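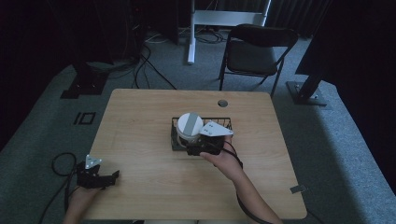
From: Sze-wing Lau
To: Clernbridge Home Bread list
Subject: Re: sourdough rye coming out gummy in the middle

Hello all,

Tzu-hsuan Wan wrote:
> My third rye in a row has come out with a sticky line along the
> bottom, and the knife comes away looking like I've been buttering
> glue. I bake it 45 minutes and the crust is plenty dark. Is my oven
> lying to me, or is it the starter? I feed it the night before and
> it does rise, just not very dramatically. Also, how long do you all
> wait before cutting? I waited two hours last time and thought I was
> being a saint.

Tzu-hsuan, I read your message over breakfast and felt such sympathy that I went straight to my notebook, which is mostly flour and smudges by now but still good for something. I had the very same sticky line for most of one winter, and I blamed everything in the kitchen before I got around to blaming myself.

First, the cutting. I'm sorry to tell you that two hours is no time at all for a rye! I leave mine for 16 hours at the very least, wrapped in a dish towel on the rack, and if I can bear it I leave it a full day. My mother-in-law used to hide hers in the linen closet so the children wouldn't get at it. A wheat loaf will forgive you for being hungry, but the inside of a rye is still setting long after the crust feels cool.

Second, the bake. 45 minutes sounds short to me for a loaf in a deep tin, and a dark crust will fool you. I start mine good and hot, turn the oven down after the first bit, and then give it nearly twice what you're giving yours. If the top is getting too dark, lay some foil over it. When I think it's ready I tip it out of the tin and put it back on the bare rack for another 8 minutes to firm up the bottom and sides.

Now the starter. Po-yen Chien wrote to this list a while back (November, I think, but do correct me) about rye starters going slack when the kitchen is chilly, and I believe that was my trouble too. These days I feed mine twice before a bake, once at night and again in the morning, and I keep it in the oven with only the light on. It comes up domed and smells like apples. If yours smells sharp and has a sunken top, it has gone past its best and I would feed it again before trusting it with a whole loaf.

I should mention flour as well. I was using the finest rye Poon carried and switched to their coarser one, and I had to hold back a splash of water until I got to know it. The dough should feel like wet clay, and you smooth it with damp hands – no kneading, which suits my wrists very well.

Yung-ching Tam asked me in private about caraway. I put in a spoonful, lightly crushed, and my husband picks them out.

Do write again after the next loaf, Tzu-hsuan, even if it's another sticky one. And if anybody still has the onion rye recipe that Hok-lam Mak posted, would you send it around? I had it taped inside a cupboard door and then we painted the cupboards.

Warmly,
Sze-wing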